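Big tiles, big laundry: a tour of the tiled nook at Drenstead

Ten minutes, she says. That's all I get. The owner of this laundry nook in Andolville (she'd rather not be named, fine by me) is between loads and talks with her back half turned.

First question, why tile everything? "Because I was sick of painting," she says. "Paint peels. Steam gets in it. Tile you wipe." Gray stone look on the walls, darker on the floor. She got it from Matlala, end of a line, 36 dollars a box. Grouted it herself over a long December. Dark grout on purpose. "White grout is a hobby. I have hobbies."

And the floor? Shows every crumb of lint, she admits. "Dark floor, mistake number one. I'd go lighter next time. Put that in."

Storage next. No cabinets, no doors. She had a cupboard, it swelled, out it went. Now its a rail across the back and whatever can hang off it. Wire only. "Things need air. Socks, cloths, all of it. If I can see through the basket I know what's in it."
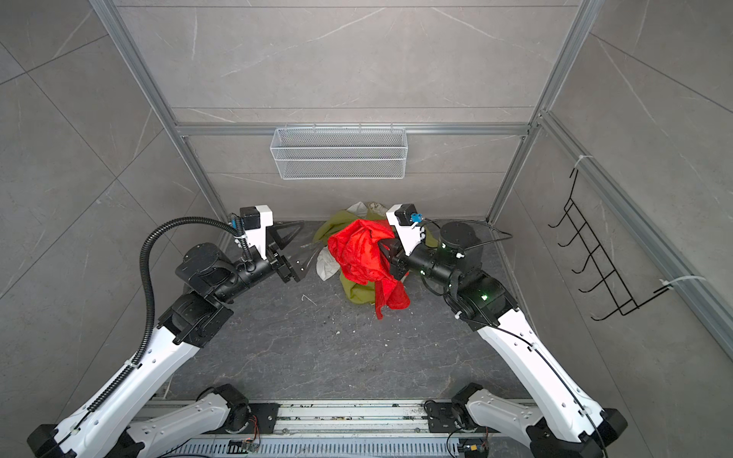

Her sister, who shares the machine, would take a cupboard back tomorrow, and told me so on the phone: open wire is fine until company comes, and a rack of prongs by your elbow catches every sleeve going past.

The owner has heard this before. "She doesn't fold either," she says. Zip ties instead of screws, then? "Screws mean drilling tile. I cracked two. A zip tie comes off with scissors and you move the thing over." She has moved the rack 5 times. Might move it agian.

Clothes on the floor, she's relaxed about. Reds and whites in one heap, I ask, doesn't that worry you? Shrug. "A heap isn't a wash. I sort when I sort." Reds go cold, by themselves, first two or three times. Whites at 60 degrees celsius, her machine is a Skitari and that's how the dial reads. Olive and other dull colors go with the jeans.

Whole job took 6 weekends. Would she do it over? "The walls, yes. The floor I told you." Then the machine beeps and she's off to see to it.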